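Tisby Kitchen Skills Room – progress report, second period
Prepared by Zofia Ostrowski for Gisela Lindemann, Stallov Fund
March 13, 2019

Work in this period covered the purchase of practice items, the layout of the white table and the first draft of the table-clearing exercises. The room itself was handed over in the previous period and no further building work is planned.

Practice items are now held in sets. Each set contains crockery, cups, other containers and play food, so that exercises can be run without anything perishable. Plates with a thin rim were preferred, as the deeper ones ordered from Cenari did not stack in the cupboard. They were returned and the credit note has been received. 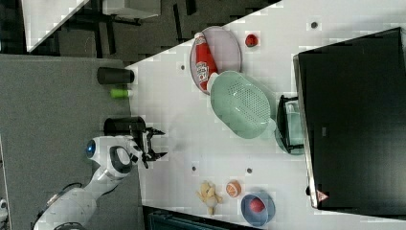 The clearing exercise starts from a mixed table. Cups may be left upright or on their sides, and a sauce bottle may be laid across a plate. The task is to sort the items by type and return them to storage. Small and large cups are kept in the same set because the difference in grip is part of the exercise – this was requested at the last review.

Two points remain open. The storage boxes from Engelhardt were delivered without lids, and replacements are expected in April. The written instructions for laying the table need a further edit, as the present version does not say where the cups should go once the plates are down.

Spending is within the agreed budget. The underspend on crockery has been moved to storage, as permitted under section 4 of the grant letter. No change to the end date is requested.

The next period will cover labelling of the shelves, the revised instructions and a full check of the item list against the invoices.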